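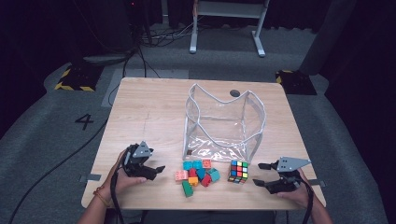 Stamatia said the ferry to Remari would never leave in that wind, and she said it twice so that the whole waiting room could hear.

But it did leave! At nearly five in the morning, with the lamps swinging and a crate of lemons rolling the length of the deck, we went out past the harbor wall and into the biggest, blackest, most wonderful sea I had ever met. I was nine. I had 34 coins sewn into my coat and a letter for an uncle I knew only by his handwriting.

"Sing something," Charalambos shouted from the wheel, so I sang the only song I had, the one about the goat and the bishop – all the verses, even the rude one. He laughed so hard he missed the Ulter light and had to swing us back around.

Then the clouds tore open and there were stars, thousands of them, right down to the water. Stamatia let go of the rail to point. She had made this crossing for 3 winters, always with her eyes shut.

"Again," she said. "The goat one."

I started from the top, louder, and the whole deck came in on the chorus.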